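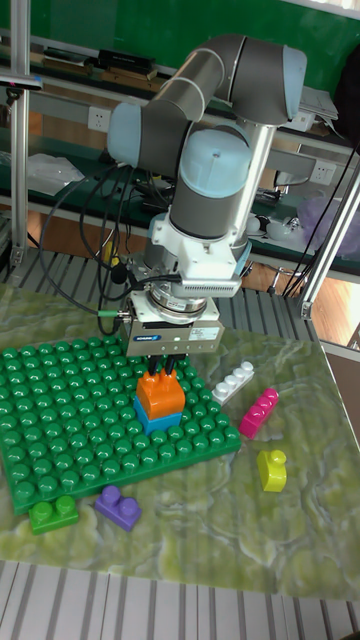

Reltdale, March

How a wall stays up
Category: Young Learners > Buildings and Places

A wall looks like a simple thing. It is a row of bricks, then another row, and so on until it is high enough. The people who build walls have to think carefully about each row, and they have been doing so for thousands of years.

Every brick has weight. The bricks at the top press on the bricks beneath them, and those press on the ones lower down. By the time you reach the ground, the lowest row is carrying everything above it. Builders call this weight a load.

The ground must carry the load as well. Soft ground sinks when it is pressed, so builders dig a trench and make a strong base called a foundation. The foundation is wider than the wall and spreads the weight over more ground. You can feel the same effect if you stand on snow in boots and then on a wide board.

Bricks are laid in a pattern called a bond. In the most common bond, each brick sits across the join between the two bricks below it. If all the joins were in one straight line from top to bottom, a crack could run down the wall very easily. Children who play with building blocks often discover this for themselves. A tower made of separate columns wobbles, and a tower with overlapping blocks is much harder to push over.

Between the bricks is mortar, a paste made from sand, water and either lime or cement. It goes hard slowly. Builders do not like to lay bricks in a frost, as the water in the mortar may freeze and spoil it.

The old town wall at Ferkotmont was begun in the year 1224. It is 737 metres long and has 41 small towers. The towers gave guards a place to stand, and they also help to hold the wall upright. A thick part that props up a wall in this way is called a buttress. Look for buttresses on the outside of old churches.

Not all walls have mortar. The field walls above Clenonlow are dry stone walls, and each stone is chosen to fit against its neighbours. Small stones are packed into the middle. Long stones, called through stones, reach from one side to the other and tie the wall together. Rain drains out through the gaps.

Words to learn
Load: the weight that something has to carry.
Foundation: the strong base under a building.
Bond: the pattern in which bricks are laid.
Buttress: a thick support built against a wall.

Print this page | E-mail this page

Contact us | © Reltdale Schools Library Service | Back to top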